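May, late afternoon, kettle on

Right, sourdough notes, before I forget which jar was which again. (Daiane, if you're reading this, yours is the one with the blue elastic band, and I haven't touched it, promise.)

I've been feeding the Kahraman rye starter twice a day, morning and before I go home, and it has finally stopped smelling of nail varnish. It's more like yoghurt now, with a bit of green apple behind it. The white one is still sulking. It rises, sort of, then collapses before I can get back from lunch, and there's a grey liquid on top most mornings. I poured it off the first couple of times and stirred it back in today to see if it changes anything. Ferhat reckons I'm just starving it and should go to a bigger feed. He may well be right – he usually is about bread, less so about parking.

pH so far: rye 4 on the nose at the end of its rise, white a touch higher. I did the white one with the strips only, so don't quote me. The proper meter needs its probe storing properly by whoever had it last (it was me, sorry).

The thing I really want to sort out is the flour. We've got two bags open, the Tollenum stoneground and the Bellel strong white, and I've been swapping between them like an idiot depending on which was nearer. So from tomorrow the white starter gets Bellel and nothing else, equal weights of flour and water, same jar, same shelf. Hatice wants a third jar on a half and half mix and I said fine as long as she feeds it!

Baked two small loaves from the rye at lunchtime. Overnight in the fridge, 12 hours, then straight into the hot pot. Lovely crust, crumb a bit tight and gummy towards the bottom, and I cut into the first one far too early because Leobardo was standing there with the butter. Second one I left alone until three and it was much better, proper chew to it and a really good sour finish. More salt next time, I think, 2 per cent of the flour weight and weighed properly instead of thrown in.

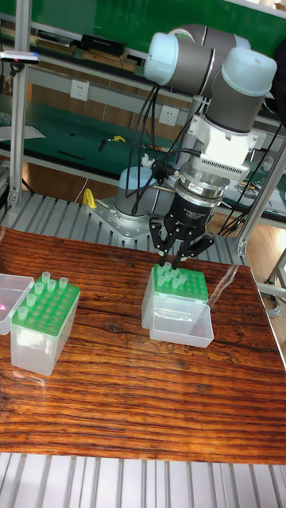 Small tubes in the green rack.

Shelf temperature is still bothering me. The top shelf by the window swings all over the place, warm as toast by mid-afternoon and chilly when I get in, and I'm sure that's half of what's wrong with the white one. Tuncay has offered his old Jokley yoghurt maker, which holds steady if you prop the lid open with a pencil. I'll try it with a spare jar first so I don't cook the only decent starter we've got.

Also dried a bit of the rye as a backup, smeared thin on baking paper and left on top of the cupboard. It took nearly 8 hours to go properly brittle, and it flakes off nicely if you bend the paper. It's in a screw-top pot behind the tea. Please don't anybody put it in the tea.

To do:

- white starter on Bellel only, mark the level with tape at each feed
- soak the pH probe, redo both jars
- ask Tuncay about the yoghurt maker
- buy more rye, there's a cupful left at most
- Hatice's jar needs a label

Half the second loaf is in the bread bin. Butter's gone.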